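Condent、湾曲形状の樹脂小物部品を対象とした取扱い・梱包仕様「Miten」の適用を開始
保管、受渡し、外観確認、梱包の各工程で使う用語と判定区分を統一

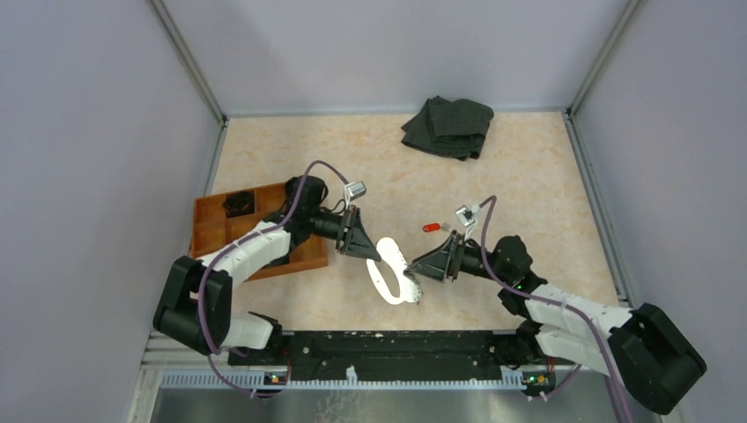 樹脂成形品の後工程受託を手がけるCondentは、平面状で湾曲した輪郭をもつ白色系樹脂部品の取扱い・梱包仕様「Miten」を策定し、2月出荷分から適用を開始した。対象工程は、成形後の部品を受け入れてから出荷用の箱に収めるまでの、仕分け、向き合わせ、外観確認、トレーへの配置および梱包である。成形条件、金型および材料の選定は適用範囲に含まない。

仕様の策定は同社の工程技術部が担当し、緩衝材および仕切りの設計をMirnellが、受入側での開梱手順の検証をBiwottが分担した。三社は今後、改訂内容を同一の版番号で管理する。

1. 策定の背景

一端がループ状に丸まり、他端に向かって幅が狭くなる部品は、直方体や円筒形の部品に比べて姿勢の指定が難しい。従来の作業指示書では、部品の向きを「表」「裏」「上」「下」で指定していたが、これらの語は部品を置く面や作業位置によって指す方向が変わる。受入側の図面では同じ端部を「先端」と呼び、梱包側の指示書では「後端」と呼ぶといった不一致も残っていた。

同社が過去の工程内記録を見直したところ、湾曲部品に関する記録は1447件あった。内訳で最も多かったのは向きの相違に関するもので、全体の57%を占めた。次に多かったのは部品同士の重なり、その次が外観判定の保留である。折損および欠けの記録は少数であった。

向きの相違は、多くの場合、梱包前の確認で修正されている。一方で、修正のたびに部品を持ち直すことになり、接触回数の増加と表面の擦れにつながる。Mitenは、持ち直しの回数を減らすことを第一の目的とし、その手段として用語、把持位置および置き方を定めた。

2. 部位の呼称

Mitenでは、部品の各部を以下の呼称に統一する。

ループ部：輪郭が丸く回り込む側の端部。穴の有無を問わない。
胴部：ループ部から続く、幅の変化が小さい区間。
尾部：幅が狭くなる側の端部。
外縁：湾曲の外側に当たる輪郭。
内縁：湾曲の内側に当たる輪郭。

「表」「裏」は、図面上に基準面の指定がある場合に限って使用する。基準面の指定がない部品では、ループ部を左に置いたときに尾部が向かう方向により、姿勢をAまたはBと表記する。作業指示書、トレーの表示、箱の外装ラベルには同じ表記を用いる。

略称の使用は認めるが、略称だけを記載した指示書は発行しない。既存の図面に記載された呼称は変更せず、対照表を添付して運用する。

3. 把持と受渡し

把持位置は、原則として外縁と内縁の双方に接する位置とし、平面の中央だけを押さえる持ち方は行わない。尾部の先端のみを挟んだ状態での移動は、置き面の範囲内に限る。置き面を越えて移動する場合は、胴部またはループ部の縁を支える。

一方から他方へ部品を受け渡すときは、受け側が縁に接したことを確認した後に渡し側を離す。両側から引く方向の力が加わると、湾曲部に曲げが生じるため、受渡しの間は部品の位置を変えない。姿勢の変更が必要なときは、受渡しを完了させてから行う。

指先や治具の接触面に付着物がある場合は、把持の前に除去する。清掃用の布は外観確認用のものと兼用せず、保管場所も分ける。

4. 置き面と作業区画

置き面には、部品の輪郭を識別できる色の面を用いる。白色系の部品に白色の置き面を組み合わせると、尾部の細い輪郭が判別しにくくなる。Mitenでは置き面の色を一色に固定せず、対象部品を置いた状態で全周の輪郭を確認できることを条件とした。淡色の面や模様のある面も、この条件を満たせば使用できる。

区画の壁面については、光沢が強く、部品表面に映り込みが生じるものを避ける。照明は部品の縁に生じる影の幅を基準に調整し、影が隣の部品にかかる場合は部品の間隔を広げる。間隔の最小値は、対象部品の胴部の幅とする。

トレーは置き面の奥または側方に配置し、部品の受渡しを行う範囲と重ならないようにする。区画内の物品については、対象部品とそれ以外を記録上で区別する。対象外の小物をトレーに載せることは禁止し、出荷用の箱を閉じる前にトレー内を再確認する。

5. 外観確認

白色系の樹脂には、厚みや光の当たり方によって半透明に見える部分が生じることがある。また、表面または内部に暗色の小さな点が認められることもある。従来は、これらを見つけた時点で一律に保留としていたため、保留品の滞留が発生していた。

Mitenでは判定区分を「通過」「再確認」「隔離」の三つとし、判定の順序を次のように定めた。

はじめに輪郭を確認する。欠け、割れまたは図面にない突起があるものは隔離とする。
次に表面を確認する。拭き取りで除去できる付着物は除去し、再確認に回す。
最後に透け方と点の分布を確認する。限度見本の範囲内であれば通過、範囲外または比較ができない場合は再確認とする。

点の数だけで判定することはせず、位置と大きさを記録する。尾部側とループ部側では使用時に求められる条件が異なる場合があるため、限度見本は部位ごとに用意する。見本は遮光した箱に保管し、色調の変化が認められたときに更新する。

判定区分の変更は、再確認を担当した者が記録票に記入する。隔離した部品を通過に戻す場合には、工程技術部の承認を必要とする。

6. 梱包

Mirnellが設計した仕切りは、部品の外縁に沿う溝と、尾部を受ける浅いくぼみで構成される。ループ部の周囲には指を入れるための余裕を設け、取り出す際に尾部をてこのように持ち上げる動作を避けた。部品の上面は、次の段の仕切りに接触しない。

標準箱の収納数は100個とする。姿勢AとBの部品を同じ箱に混載することは認めない。端数が生じた場合は空いた溝をそのまま残し、空き位置に緩衝材を押し込まない。緩衝材を入れると、隣接する部品の縁に荷重がかかるためである。

外装ラベルには、品番、姿勢表記、収納数、仕様の版番号を記載する。開封方向を示す矢印は箱の二面に印刷し、矢印の向きと内部の尾部の向きを一致させる。

7. 適用前の検証

Condentは本適用に先立ち、形状の異なる19品番を対象として、従来手順とMitenによる手順を比較した。評価項目は、部品一個当たりの持ち直し回数、外観判定の保留率、受入側での向きの相違の三項目である。

持ち直し回数はすべての品番で減少した。保留率は大半の品番で低下したが、限度見本の整備が完了していない品番では変化が小さかった。受入側での向きの相違は、検証期間中に報告されなかった。ただし、検証で使用した輸送経路は限られており、長距離輸送後の状態については別途確認を行う。

Biwottによる開梱の検証では、ループ部の周囲に設けた余裕が有効であった一方、手袋の厚みによっては最下段の取り出しに時間を要した。これを受け、最下段の仕切りは溝の深さを変更した版に切り替えている。

8. 関係者のコメント

Condent工程技術部のグラディス・カリウキ（Gladys Kariuki）は、次のように述べている。
「湾曲部品の不具合記録を読むと、部品そのものの問題と、呼び方の問題が同じ欄に書かれていました。まず呼称を分離し、その後に把持と置き方の規定を作成しました。既存の指示書からの移行には対照表を使用します。」

仕切りの設計を担当したMirnellのキムタイ・マゲサ（Kimutai Magesa）のコメントは以下のとおり。
「溝を輪郭に密着させると保持は安定しますが、取り出しにくくなります。今回の仕切りでは外縁側を接触面とし、内縁側に逃げを取りました。寸法差のある品番では、共通の外箱に個別の仕切りを組み合わせます。」

Biwott受入検査担当のファティマ・ウグウ（Fatima Ugwu）は、受入側の運用について次のように説明している。
「ラベルの姿勢表記と箱の矢印を照合し、そのまま検査台に並べる手順としました。保留品の返送時にも同じ表記を用いるため、返送票の記載欄を変更しています。」

9. 今後の予定

Mitenの初版は、検証を終えた品番から順次適用する。未検証の品番は従来の指示書を継続し、切替時に版番号を通知する。同一品番について新旧の仕様を併用する期間は設けない。

次版では、胴部にねじれのある部品、厚みが連続的に変化する部品への対応を検討する。これらは平面上に置いたときの接触点が安定せず、現在の姿勢表記だけでは指定が不足する。追加する表記については、Condentのソコロ・コンドリ（Socorro Condori）が三社間の調整を担当する。

仕切りの再使用条件についても試験を継続している。溝の縁の摩耗、反りおよび付着物を評価し、使用回数による一律の交換と状態判定による交換を比較する。結果は改訂時に仕様書の付属書へ反映する予定である。

仕様書の提供について

Mitenの仕様書、呼称対照表および記録票の様式は、対象品番の取引先に提供する。限度見本は品番ごとの管理品であり、複製および第三者への貸与はできない。仕切りの寸法図については、Mirnellとの間で使用条件を確認した後に開示する。

本件に関する問い合わせ先
Condent 広報担当
キプチュンバ・ムゴ（Kipchumba Mugo）

本資料に記載した内容は発表時点のものであり、仕様は予告なく変更される場合がある。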